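Stelier dance notation archive opens for loan

Wednesday, 9.40 am
By Dayana Mendoza

We use cookies to remember your settings. By continuing to read, you accept our cookie policy.

The Stelier centre for dance will begin lending copies of its notated scores in November, after two years of cataloguing. The first release covers 73 scores, most of them short works for small groups, written in Labanotation between the opening of the school and the death of its founding teacher.

Each score is supplied as a bound photocopy with a cast list, a floor plan and, where one survives, a tempo sheet. Films are not included. Six of the scores have no recorded music, and the catalogue marks these as "count only".

Loans run for 21 days and can be renewed once. Borrowers may stage a work in class without a fee. Public performance needs written consent from the centre, which asks for four weeks' notice and the name of the person reading the score. Companies without a trained reader can apply for one through the Mimel studio, which holds a list.

Cataloguing was led by Ezequiel Tlapale. The main difficulty was the direction symbols in the older pages, where pencil shading had faded and a low level could be mistaken for a middle one. Doubtful symbols have been left as found and numbered in the margin, with the alternative reading given at the back. The arm columns are affected more often than the leg columns.

The notation records the position and timing of each part of the body. It says little about facing or focus unless the notator added a pin or a written remark, and practice varies from score to score.

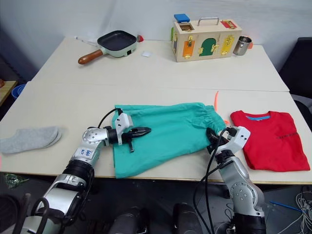 Estrella Camacho would have preferred the scores to go out with film, saying that a reader can get every step right and still miss how the weight is meant to drop. She asked whether dancers from the original casts could be recorded talking through the longer works.

The centre has set no date for a second release. Requests go to the loans desk at the Barajas Street building, which is open until 4 pm.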